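4. Recording the demonstrations

We taught the drawer task by hand, with two hand-held grippers instead of the arm itself. One person works both grippers. A run starts with the drawer shut and ends when the box is inside and the drawer is closed again. We recorded 230 runs over 8 sessions in March and threw out any in which the tracking was lost.

The first 2 sessions went slowly. We pulled the drawer too fast, and the Sellari software could not follow the marker. After that we agreed to pause briefly before each grasp.

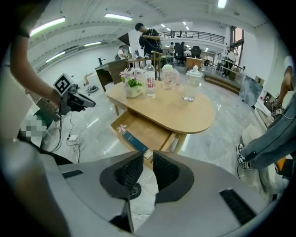
Figure 2. Table with the drawer open, seen from one of the grippers.

The runs were then converted for the Mislow arm. Results are in section 5.

Last updated: 26/10/2018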